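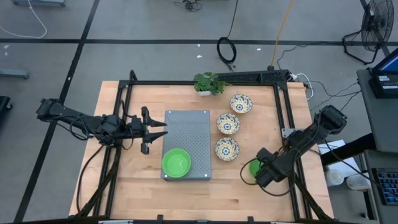 The green bowl, with the three patterned ones to the right of it.

The Drerkville courthouse had been on the list of historic buildings for nine years before anyone asked Enikő Vincze what was historic about it. She was the county's records clerk, she had a key to the basement, and the state wanted a form filled out by July.

"Architect," she read aloud, to a radiator.

According to the cornerstone, the architect was Kerari. According to the brass plate inside the front door, it was Asadi. According to the bill in the basement, the county had paid both of them, and Kerari had been paid to stop.

She sat down on a box of dog licenses and read the letters in order. Kerari had wanted a dome. The county had wanted a dome too, until it learned the price, at which point it discovered a lifelong affection for flat roofs. Kerari wrote back that a courthouse without a dome was a feed store. The county replied that it had a perfectly good feed store and people seemed to respect it. Asadi was hired that week, on the strength of a drawing that showed the building from the front only.

This explained the back. The back of the courthouse had 60 feet of blank brick and one door, eleven inches above the ground, with no step. Judges had been leaving by it for generations, and you could tell the new ones by how they landed.

By four o'clock she had reached the columns. There were meant to be eight, in Stadero limestone. There were seven. The eighth had been entered in the ledger under "delays," then under "disputes," and finally, in a different hand, under "furniture." She went upstairs and out onto the lawn and looked at the front of the building where she had worked since college. The gap was to the left of the entrance. Somebody had put a flagpole in it.

The form allowed 533 characters for "Significance." She wrote that the building was a fine example of its period, crossed it out, and wrote that it was an example of its period. Then she thought about the feed store, which had closed and was now a parking lot, and about Kerari, whose last letter ran to 116 pages and included a sketch of the dome as seen from the moon.

The supervisor came down at five to ask how it was going.

"Who do you want for architect?" she said.

"Who've we got?"

"One who designed it and one who built it."

He considered this with the face he used for zoning. "Which one's on the mugs?"

Asadi was on the mugs. They had ordered over 500 of them for the anniversary and the gift shop still had most of a closet full.

She wrote down Asadi. Under "Additional Information (Optional)" she wrote Kerari, and dome, and see attached, and she attached all of it, the moon included, and took it to the post office herself. She went out the back way, and jumped.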